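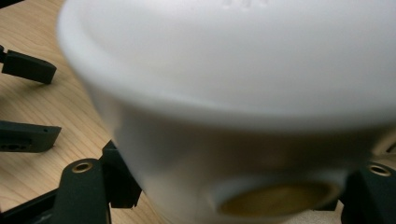

Reading time: almost 4 minutes if you stop to rinse something

White plastic cups and tubs: your questions

I get a lot of mail about the white plastic in my kitchen, so I've put the usual questions in one place.

Do you really keep all of them?
No! I used to have a whole cabinet of them, and the door wouldn't close. Now I keep 7, and when a new one comes in, an old one goes out.

How do I get tomato stains out?
Baking soda and a little water, mixed to a paste and left on overnight. Then I put the tub on a sunny windowsill for a day or two (longer for curry, which is a beast). Mine never go back to perfectly white, and I've made my peace with that.

What about the gunk under the rim?
Old toothbrush, warm soapy water, go all the way around. If there's raised lettering on the top, scrub that too, crumbs love it.

Can I put them in the microwave?
I don't. Gebhard Hubmann wrote in to say he's done it for years, but I'd look for the microwave symbol first, and if you can't find one, use a bowl.

How much does yours hold?
My favorite is 430 ml to the brim, so a bit less with room for soup to expand in the freezer.

Will they scratch a wooden table?
I haven't had a scratch yet, but I have had rings from setting one down wet. Wipe the bottom first. I oil my table every May and the grain comes up beautifully!

What do you use the lidless ones for?
Rubber bands, seed packets, paintbrushes, and one that's full of buttons from my aunt. I keep meaning to sort those.

Answers last updated April 2022. The bit about freezing berries has moved to its own page.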